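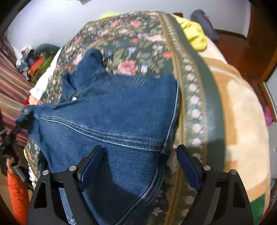
# The Pernolow bedspread

Dark green, printed with pink roses, with small white and lavender flowers and green leaves filling in between. Round the edge runs a border with a mustard-gold stripe and a row of small pale diamonds. Your grandmother would have called it cheerful. Your teenager will call it something else and then take it away to university.

We have sold the Pernolow for longer than any other bedding in the shop, and in that time we've been asked to do it in grey more often than we can bear. There is no grey one. If you would like a grey bedspread, Whitlock, two doors along, has a very good selection and a comfortable chair.

## What it's for

Going on a bed, mostly. But we have been in the trade long enough to know what happens to a bedspread by four in the afternoon. It becomes the place where denim waits to be folded, or hung up, or worn again because it's only been on once. Then a yellow thing turns up beside it, then a bag, and by evening you are sleeping on one side like a guest.

A plain pale cover shows every minute of this. A dark floral is more forgiving, and a faded blue garment flung across the roses can pass for a decision. We wouldn't go so far as to call it tidy.

## The cloth

Woven cotton, printed on one side. The back is plain, so there is a right way up, and you will get it wrong in the dark. It has a bit of weight to it and stays where it's put, even when somebody sits down hard on the corner to pull their socks on.

It isn't quilted and it won't keep you warm in January by itself. Most people put a blanket with it. Beige, tan, cream and caramel all sit well beside the green. Red does not, though we have met people who feel strongly that it does.

## Sizes and price

| Size | Fits | Price |
|---|---|---|
| Single | Single bed, with a short drop each side | £68 |
| Double | Double bed, or a single right to the floor | £84 |
| King | King-size bed | £97 |

Measure over the mattress you have now, with the bedding on it. People measure the bed frame, order a double, and write to us in August in a tone we have come to recognise.

The border goes all the way round. On a bed with a curved headboard we'd turn the top edge under the pillows and let the stripe show down the sides.

## Washing

- Wash at 30 with other dark things. Do it alone the first time.
- Empty the pockets of anything going in with it, and fasten the buttons and snaps on your denim or wash that separately.
- Line dry if you can. A tumble dryer on low will do, but take it out before it's bone dry.
- Iron on the back, if you are the sort of person who irons a bedspread. We have one on the staff and we leave her to it.

The green will soften a little over the years. The gold stripe, for reasons the printers have never explained to our satisfaction, hardly seems to.

## What customers have said

> Bought for the spare room. The spare room is now where the clean washing lives, but it does look nice underneath. - Imogen Haslam

> Smaller flowers than I expected, and more of them. Keeping it.

> My husband says it's like sleeping in a hedge. He was not consulted.

## Goes with

**Fernero blanket.** Soft, heavy, and usually out of stock.

**Fudero clothes stand.** A simple upright stand with hooks, for what is currently on your bed. It sells far fewer than the bedspread, and we have stopped wondering why. Item 410 in the paper catalogue.

## Delivery and returns

Sent out within two working days, folded, in a paper sack. Unused bedspreads can come back within a month. If there's a crease down the middle when it arrives, give it a night on the bed - it will drop out, or at any rate be covered up.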